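Round table (household)

A round table is a table with a circular top, and it may be the piece of furniture I have spent the most time thinking about. In homes it turns up as a dining table, a breakfast table, a side table, a card table or that wobbly little thing next to the sofa with the lamp on it. I started this page for the Laltdale home wiki after moving one up a narrow staircase on a Wednesday evening, and I've been adding to it ever since. Oval tables have their own page, so I'll mostly leave them alone.

Background

Round tables are very old, and people have always liked telling stories about them. The famous one is King Arthur's, where the knights sat in a ring and so there was no head of the table to fight over. A big painted tabletop hangs in the Great Hall in Winchester, England, and it was long shown off as the real thing, though it was made in the Middle Ages, well after any Arthur would have been around. Henry VIII had it painted. I went through a phase of telling this to everybody who came over for dinner.

In ordinary houses, the round table came in by way of tea and cards. The tilt-top was the clever version: the top hinged on its pillar, so after the guests left you could flip it upright and push the whole table against the wall. My grandmother had one that flipped when you didn't want it to. Drum tables, with drawers running around a deep rim, were meant for libraries and offices, and some of those drawers are fakes put in to keep the pattern going (I love this, I check every single one I meet).

Legs and bases

Most round tables stand either on legs near the rim or on a single column in the middle, called a pedestal. Legs are steady and easy to fix, but somebody always ends up straddling one. A pedestal leaves your knees alone and lets you squeeze in an extra guest, and the price is tipping. Lean hard on the edge of a light pedestal table and up comes the other side, gravy and all! A wide foot or a heavy one helps a lot.

There is also the tulip base, a smooth stem that spreads out at the bottom like an upside-down flower. It became popular in the middle of the last century and has been copied endlessly. And then the trestle types, which look wonderful under long tops and a bit confused under round ones.

Size
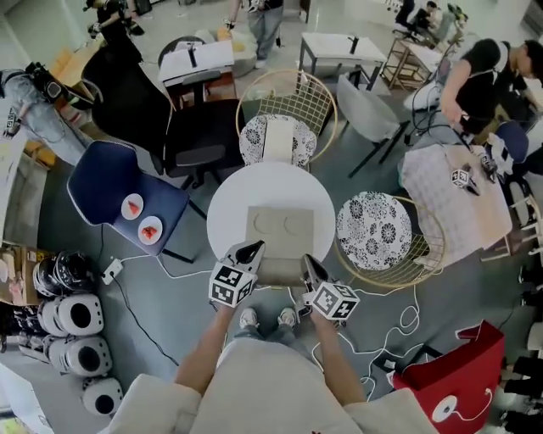 Picking a size is where most people get stuck, and I did too, for weeks. A circle gets big fast, because every bit you add to the width gets added all the way around, and a top that looked modest in the store can swallow a kitchen. You also have to leave room for the chairs, both tucked in and pulled out with a person getting up. Airy chairs help more than you'd think. A gold wire-frame chair beside a round white table, say, takes up as much floor as any other chair, but you can see through it, so the corner doesn't feel stuffed, and a cushion with a dark floral print on white gives you a pattern without adding another object. My own table is a Grunden, 38 inches across, and it's great for 2 people and a newspaper. With company we bump elbows and pass things over each other's heads.

The other limit is reach. On a very large round table the middle turns into an island where the salt goes to live. The turning tray known as a lazy Susan was made for exactly this, and it works beautifully until a child finds out how fast it can go. I'd skip it on a small top, where it just shoves the plates off to the rim.

Tops and finishes

Solid wood is the classic choice. It moves a little with the seasons, so a round top made from boards can end up very slightly wider one way than the other, and you'd never notice unless you laid a hoop over it. (I did. I own a hoop now.) Veneered tops hold their shape better and can carry lovely patterns, like pie slices of grain meeting in the center. Stone is gorgeous and cold on the wrists. Glass shows fingerprints and also your slippers.

White tops deserve a word of their own, because so many people want one and then get scared of it. They bounce light around, which is a real gift in a dark room, and crumbs of toast show up right away, so you wipe more often. Turmeric, red wine and ballpoint pen are the usual enemies. Wipe quickly, use a soft cloth with a drop of dish soap, and try any stronger cleaner on the underside before you let it near the top.

Pale things sit nicely on white, I find. Something plain and beige gives the eye a spot to land without shouting, and straight edges against a round rim look good in a way I can't really explain. I'd keep the centerpiece low, though. Tall vases turn dinner into a game of peekaboo.
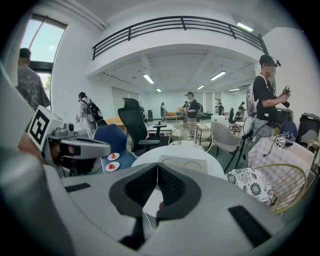

Tablecloths

A round table really wants a round cloth. To find the size, measure across the top, then add the drop you want twice, once for each side. A square cloth works too and hangs down in points, which I think is charming and my sister thinks looks like a mistake. For a floor-length cloth, measure the height with the table standing where it's going to stay, especially if you have rugs.

Buying secondhand

Used round tables can be a bargain, since a lot of folks move somewhere with a long skinny dining room and have to let theirs go. I bought mine from Thepsuriya, the furniture place in Ullville, for 300 dollars, and I was told afterward that I should have haggled. Philomena Ofori, who taught me most of what I know about repairs, wants everybody to turn the table over before paying. Look for cracks where the feet join the column, old glue that has squeezed out and gone yellow, and screws that don't match. Give the top a gentle twist. If it creaks, the plate that holds it to the base may only need tightening, but a split column is a much bigger job and I would walk away.

Ask about leaves as well. Many round tables pull apart in the middle to take an extra board, and the boards get lost in attics. Mine was supposed to come with 2 and came with none, so if anybody in Laltdale has a stray Grunden leaf in the garage, please leave a note on the talk page.

See also

Oval table
Card table
Lazy Susan
Felt pads and other fixes for wobbles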